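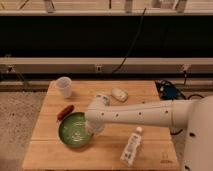
Green bowl, wooden table, Thursday.

Let's talk about law school clinics and how a second-year gets into one. I have been helping students apply for six years and I still can't draw you the flowchart. I tried once. It needed a second sheet of paper and then a third color.

Our school has nine clinics. Each one picks its own students, on its own dates, using its own form. Housing wants a one-page statement. Immigration wants two pages and a language self-rating. Tax wants a "brief letter of interest," and if you ask how brief, you get a brief reply.

The forms live on a portal called Zokano. Zokano logs you out after 21 minutes. It does not save your draft. A statement of why you want to serve the public takes most people longer than 21 minutes, unless they don't want to very much.

Last November we had 243 applications for 124 seats. Sounds fine! Half of everybody gets in! Except that most of those were the same students applying to three or four clinics each, and one clinic got four applications for eight seats and thought it had done something wrong.

(It had. Its listing was under "Other.")

Meanwhile the appellate clinic got so many that the professor read them over a holiday weekend and came back speaking only in short declarative sentences.

The offers are where it gets good. No common date. Housing sends offers first and gives you 48 hours. Appellate sends offers two weeks later. So a student who wants appellate and has housing in hand gets to practice decision-making under uncertainty, for no credit.

One of my students, Consuelo Ventura, kept a spreadsheet of every deadline, every form and every professor's stated preference on file type. She shared it with a few friends. By the end of the week the clinic office was using it. I was using it. I believe the dean was using it.

Consuelo did not get her first choice, by the way. She accepted the Boutros Tenants' Clinic at hour 47 and is now annoyingly good at eviction hearings. She has opinions about service of process that she will share over lunch whether or not you have finished yours.

We did look at fixing this. A vendor came in to show us a product called Cetis, which would collect one application, let students rank their choices and send every offer on the same morning. The demo was lovely. The demo had three students in it.

Objections raised at the faculty meeting, from my notes: ranking is "impersonal." A single essay "can't capture fit." One colleague worried students would list his clinic second and he would find out.

So we're doing a pilot. Four of the nine clinics have agreed to share a form. Two of those four have agreed to share a date. I am calling this progress, in the tone of a man who has been told the elevator will be fixed soon.

If you're applying this round: write your statement somewhere else and paste it in. Limit is 400 words and Zokano counts a dash with spaces around it as a word — ask me how I know.

Also, go talk to someone who took the clinic last year. Ask how many hours a week it really is. The catalog says twelve. The Stirov Veterans Project says twelve too, and its students have a couch in there with a blanket on it.

And if you get an offer you don't want, please turn it down the same day. There is a waitlist. It's a Word document and I am the one who keeps it, but it does exist.

Office hours are at 3. Bring the spreadsheet.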